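Desktop tower (servicing and strip-down)

From the Belay household repair wiki. Part of the series on computers and office kit. 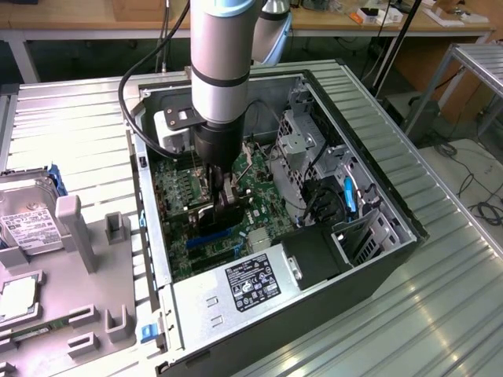
A desktop tower is a box-shaped computer case holding the main parts of a home or office computer. Usually stands upright in use, laid on its side for any work inside. This article covers the ordinary office type, its parts, and the usual order for taking them out and putting them back. For laptops see separate page. For all-in-ones see separate page (not written yet).

Names

Tower, case, box, base unit. In Britain older users often say "the hard drive" for the whole thing, which leads to muddle at repair desks. Chassis means the bare metal frame. Midi and mini refer to height, loosely, and makers don't agree.

Case and frame

Sheet steel as a rule, folded and riveted, with one side panel that comes off. Edges inside can be sharp on cheaper ones. Many office makes mark the bits meant to be handled in a bright colour, often blue or green: latches, clips, caddy tabs. Anything bare metal is normally held by a screw or left alone. Not a firm rule, the Durkeck towers used the same colour for a trim piece that snaps if pulled.

Motherboard

The large flat circuit board everything plugs into. Green on most older office machines, black on later ones. Carries the processor socket, memory slots, expansion slots and a number of small heatsinks. Stays in the case for nearly all jobs.

Memory

Long thin modules, standing on edge in slots. Catch at one end or both, depending on make. Push the catches outward, module lifts a little, then draw straight up. Hold by the short ends. Refitting: line up the notch, press evenly till the catches close. A module half seated is the commonest cause of a machine that won't start after cleaning, acording to the log kept by Vy Kiều at the Nindness repair room, which ran to 3,792 entries by June.

Processor

Small square under the main cooler. Cooler off first, a slight twist if the old paste has set. Lever up, processor out, never by the contacts. Put down somewhere with sides so it can't slide off. Fresh paste on refitting, small blob in the middle. Spreading with a card also works, opinions differ, see talk page.

Drives

Full-size hard drives are 3.5-inch, held in a metal cage, either screwed or clipped into a plastic caddy. Two cables, one for power, one for data. Pull by the plug and not the wire. Drives don't like knocks even when off.

Power supply

Closed metal box, mains socket at the back. Label gives the ratings. Not to be opened, holds charge after unplugging. Replaced whole. Four screws on most, sometimes a lever or hook as well.

Fans and shrouds

A shroud is the plastic duct that steers air. Often has to come out before anything else and is the part most often left off afterwards, machine then runs hot and noisy. Dust with a soft brush, hold the blades still.

Order of work

Shut down, unplug, hold the power button in for a few seconds. Side panel off, lay flat. Shroud, then memory, drives, cooler, processor. Power supply last. Refit the other way round.

Parts trays

Any shallow tray with seperate compartments will do. Lợi Lương's notes for the Trisar course suggest one compartment per kind of part, screws in a lidded pot. Muffin tins were popular for a while but metal ones aren't advised for bare boards.

See also

Thermal paste
Anti-static straps
Cable ties, reusing
Wiping a drive before disposal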